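Can a robot tidy my bathroom shelf yet?

I've been putting this post off since September, mostly because I wanted to be able to say yes. I live in a flat where the washing-up breeds overnight, I work full days, and if somebody would sell me a machine that did the boring bits I'd be first in the queue with my card out.

So, where are we? The floor is sorted, more or less. My Rivilik potters round on a Saturday morning while I drink my coffee, and apart from the time it ate a sock I've got no complaints. Three years in and it still does under the sofa better than I ever did.

Past the floor it all gets a bit thin. Dasska sell an arm that clips to the worktop and is meant to load a dishwasher. It'll do plates, lovely, one after another, very slowly. Give it a whisk and it stops and beeps at you! The cheapest version is £1519 and you still have to rinse everything and line it up first (at which point, reader, you have loaded the dishwasher).

Shop floors are further along, but less than the adverts would have you think. I went to an open day at Fodor's warehouse out in Grundau, where they had a machine lifting identical boxes off a belt at 200 an hour, and it was brilliant to watch. Round the corner the mixed returns were being sorted by people. I asked when that would change and got a shrug and a biscuit.

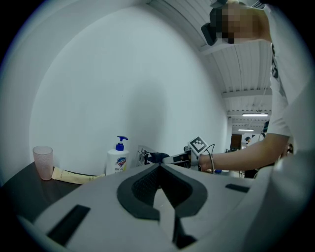 What I'd really like is something for the small stuff, the clutter that builds up along the back of every table and shelf I own. It sounds like the easy end of housework and I think it's the hardest. Take a pump bottle, a pink tumbler and a long thin packet sitting near each other against a wall. You want one sort of grip for the bottle, and you'd better not come down on the pump. The tumbler is see-through, and I gather cameras hate that. As for a packet lying flat – I struggle to pick those up myself with short nails.

My guess is we'll get a decent laundry folder first, then 2 or 3 gadgets that each do one kitchen job, and the shelf tidier well after that. I'd love to be wrong, and if you've got anything at home that can cope with a whisk, please tell me in the comments. Meanwhile the washing-up is still sitting there, so I'd better go and run the hot tap.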